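Teaching my arm to lift a blanket, part 4

8 September 2021 · 3 min read

In the last part I wrote that the arm could pick up wooden blocks and a sponge, and I was very proud. Then Dolores Whitlock, who has the bench next to mine in the Kemer workshop, asked me when it would fold the laundry. So now I work with cloth, and I must say that cloth is much more difficult than I expected.

A block has a place and a shape. When I tell the arm where the block is, it goes there and closes. A blanket has a new shape each time I put it down, and the part I want to take is often hidden under another part. My first program looked for the highest point and closed the fingers on it. With a thin towel this was good enough. With thick fleece the fingers slid over the pile and came up with nothing.
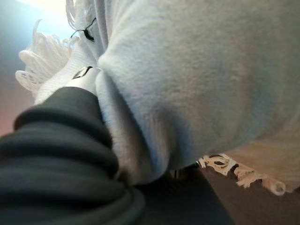 The second problem is what the wrist camera can understand. From far away the edge of a white blanket is easy to find. When the gripper comes near, white fleece covers most of the view, and the program does not know any more what is edge and what is only a fold. Fringe makes it worse, as my edge finder sees every thread as a small edge of its own. I blurred the picture before the search, which helped with the threads, but then it also lost the real hem.

For now I do it in two steps. The arm stops 180 mm above the table, chooses a point, and goes down without correcting the way. I also lowered the closing speed. Yesterday evening I made 20 tries and wrote all of them in the notebook, and I will put the table here when I have repeated them with the towel.

Next I want to try softer finger pads. If somebody has experience with silicone on printed parts, please write to me, my first ones came off after one evening.

Contact | © Notes from the Kemer bench | Back to top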